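The Harkport Open Day is a yearly public showing of household robotics held at the Livside works in Harkport, usually in March, and it has grown over time into a friendly and rather crowded affair, with around 400 visitors at the most recent one.

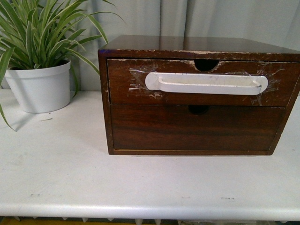 Drawer opening has long been the best-loved demonstration of the day, and people will happily queue for it. The Plirley bench, as it is known, uses ordinary worn furniture – among it a two-drawer wooden organiser with a white handle taped across the upper drawer, the lower one having only its finger notch. Visitors may choose which drawer is tried first. The Lappalainen bench, next door, deals with folding towels.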